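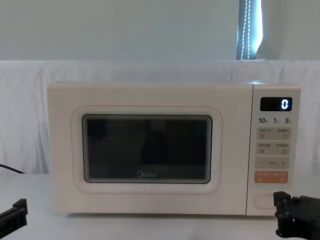
A cream countertop microwave with a dark door window.

Kitchen & Household > Mouth Care > Cleaning a Night Guard

Tips | Storage | Stains | Contact

Cleaning and storing a night guard or retainer at home

Rinse the guard under cool running water as soon as it comes out of the mouth. Saliva film is easy to remove while fresh and hardens to a chalky layer if left.

Brush with a soft toothbrush kept for the purpose and a drop of plain washing-up liquid. Do not use toothpaste. Most pastes contain a mild abrasive which scratches acrylic, and the scratches hold stain. Rinse until no suds remain.

Do not use boiling water, a dishwasher or a microwave on a guard. Thermoplastic softens and the fit is lost. A guard that has warped cannot be pressed back into shape at home and has to be remade from a new impression.

Chalky deposits: soak in equal parts white vinegar and cold water for up to 8 minutes, brush, rinse, and repeat the next day if needed. Check the maker's leaflet first if the guard has metal clasps, as vinegar can dull them.

Drying: stand the guard on clean kitchen paper, fitting side down, away from radiators and window sills. Put it in the case only when dry. The case should have vent holes. Wash it with hot soapy water every two days, lid and hinge included, and dry it with a clean cloth.

Keep the case out of reach of dogs, which will chew acrylic readily.

Take the guard to each check-up. Cracks, rough edges or a new looseness should be looked at before it is worn again.

Ishbel Cowie, revised 14 March 2018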